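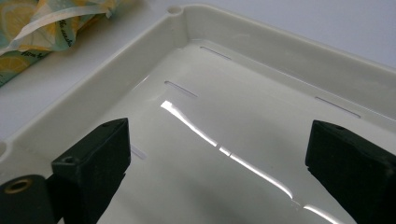
One of the cream trays, slots in the floor and a small round hole in the corner of the rim.

Hello again from the Lumora tool and toy library! I've just reread my last report and it was nearly all about the roof, so this one is nearly all about trays (sorry, but trays have been my whole September).

When you agreed the storage money we had 413 items on the shelves and most of them lived in carrier bags. Bits went missing, lids got parted from boxes, and anything that came back a bit damp stayed damp. The grant has paid for 54 shallow plastic trays from Bekon, plus the racking to slide them into, and I can't tell you what a difference it makes to walk in of a morning and see things sitting where they should be.

We did dither over which sort to buy. The deep ones looked better value but you end up piling things three high and rummaging, so we went shallow. The slots in the floor were what sold it to me, as I'd hoped they would let the grit and drips out from the garden tools. They mostly do. Sand from the beach toys still gathers in the corners and wants a wipe round with a cloth. The shiny floor cleans up nicely but it does show every smudge, and small round things roll about on it, so the marbles and the drill bits have gone back in tubs.

Where we've got to: the Skaltarero shelves (that's the long wall by the door) are finished and labelled. The Tse room is about half done. There are 26 trays in use and the rest are stacked in the back, waiting for the second lot of racking, which came with the wrong brackets. Bekon are swapping them and haven't charged us for the carriage.

Money is fine. We're a little under on trays and a little over on labels, because the first ones peeled off the plastic and I had to buy the stronger kind. I'd like to move the difference across if you're happy with that, just let me know.

Still to do before the next report: finish the Tse room, print the contents cards, and sort out up to 5 trays' worth of jigsaws that need counting (any takers?). Do come and have a look if you're passing, we're open until six and the kettle is always on!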